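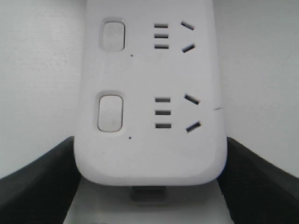 For many years I believed that a power strip is a thing which a person buys without thinking. You stand in the store, you take the cheapest one, you push it behind the couch and you forget it until you move to another apartment. I want to argue that this is a mistake, and that the small button beside each socket is worth more than most of the things we plug in.

When I came to Vidville I had one strip with one big switch at the end. If I wanted to turn off the printer, I had to turn off also the lamp and the radio. So of course I turned off nothing. I think many homes are like this. The people in them are not lazy or careless, but the object gives them only two choices, everything or nothing, and everything is more comfortable.

Then my neighbor Riet Timmermans moved away in August and left me a strip with a separate button for each outlet. In the first week I pressed the buttons only because I liked it. After that it became a habit. The printer is on when I print. The charger is on when I charge. I do not have to crawl under the desk and pull on a plug which does not want to come out.

My friend Mansa Aryee does not agree with me. He says that more buttons are more parts that can break, and that a plug in the hand is the only switch he trusts. He also says that I paid for my second strip the price of a good dinner. On the dinner he is right. As for the parts, I have an old lamp from my mother with a switch which she pressed every evening, and I never heard that we should have lamps without switches for this reason.

What I like less is how these things are sold. In the store they speak about color and about the length of the cord, and the buttons are mentioned in small letters, if they are mentioned. I would prefer the opposite. I would also like that every button has a clear sign on it, one that my father can read without his glasses. White on white is pretty on a shelf - under a desk in winter it is only difficult.

I know this is a small subject. I do not claim that my 143 words to the store manager, which I wrote on a card and gave at the counter, will change what they put on the shelves. But we touch these objects every day, more often than we touch our books, and I think we are allowed to have an opinion about them. Mine is that each socket should have its own button, and that the strip should be where the hand can reach it. In my home it is now on the side of the desk, and the space behind the couch is for the dust.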